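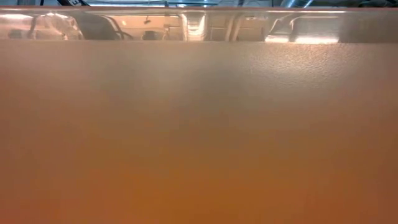

Orangefarbene Fläche, dicht an der Kamera, dahinter ein glänzender Streifen mit Spiegelungen.

Der zweite Termin unserer Laborreise im April führte nach Drirkby. Dort arbeitet die Gruppe von Rozália Kratochvíl an der Frage, wie viele vorgeführte Bewegungen ein Greifarm braucht, bis er eine Aufgabe allein übernimmt. Wir waren elf Besucher und wurden auf zwei Gruppen verteilt.

Das Verfahren heißt im Haus Munteanu. Ein Mensch steuert die Arme von Hand, die Kameras zeichnen mit, und aus den Aufnahmen lernt das Modell. Neu ist die Auswahl: Bilder, auf denen eine Kamera fast nur eine einzige Fläche sieht, bekommen beim Training weniger Gewicht. Warrick Rakena nannte dazu die Zahlen – 183 Vorführungen ohne Gewichtung, mit Gewichtung rund 22 weniger bei gleicher Trefferquote. Auf größere Gegenstände ist das noch nicht übertragen. 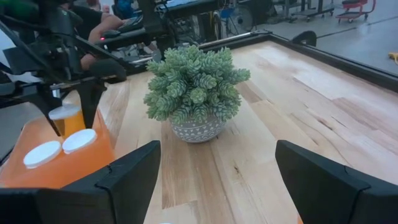
Blick zwischen den Greiferfingern auf die Topfpflanze, links hinten der zweite Arm und eine Person am Steuergerät.

Pflanzen gelten in der Gruppe als schwierig, weil Blätter und Triebe keine feste Kante bieten. Ein Teilnehmer fragte nach der Beleuchtung. Spiegelnde Oberflächen bleiben laut Rakena ein Problem, matte machen weniger Mühe. Die Auswertung läuft über Govbridge, den Rechnerverbund im Nebengebäude, den wir aus Zeitgründen ausgelassen haben. Gegen 16 Uhr ging es weiter nach Brulport.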